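Bench Tips: Handling Small Gears, Pins and Plates

Posted by Heino Navickas, Sep 20, 2026

Cover the bench before opening a gear assembly. A dark cloth in one plain color gives good contrast with bright steel and keeps small parts from rolling. Shake it out after each job. Metal chips caught in the weave will scratch a brushed face.

Size matters. The cloth should extend well past the work on every side, so a dropped pin lands on fabric.

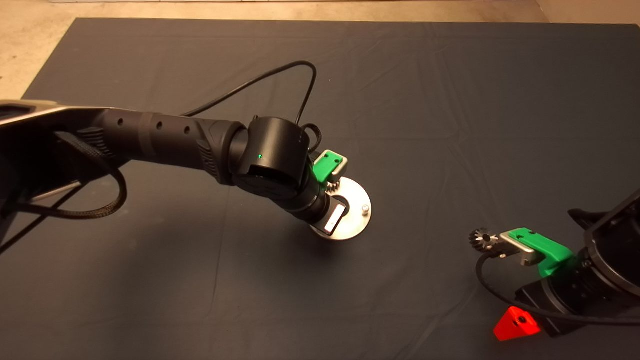

Steel disc and small gear over a dark gray bench cloth.

Brushed plate marks easily. Lift it by the rim and set it down flat, without sliding. If it has to be cleaned, wipe along the brush lines with a lint-free rag. For light scuffs, 2000 grit paper used wet will blend the surface, but it also dulls the original finish, so try it on the back first.

Fitting a pinion next to a pin:

Hold the gear by its flat faces. Pressure on the teeth can raise a burr.
Check the end of the pin. A chamfered end finds its hole more easily than a square one.
Bring the parts together slowly and stop at the first contact.
Turn the gear by hand through 2 full turns before adding grease. A tight spot that returns at the same point usually means dirt or a damaged tooth.

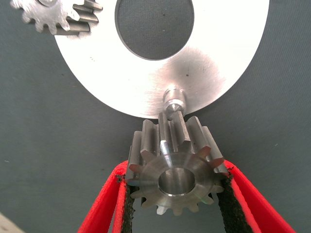

Can I use the same grease on steel and plastic gears?
Only if the label lists both. Some greases attack certain plastics, so keep a separate tub for each and mark the lids.

Storage: one lidded tray per assembly, with a slip of paper giving the date and the order of removal. Usha Chacko writes in to suggest a tray with 15 compartments, filled left to right as parts come off. Leave 8 of them for fasteners.

Next in the series: cleaning old grease from bearings.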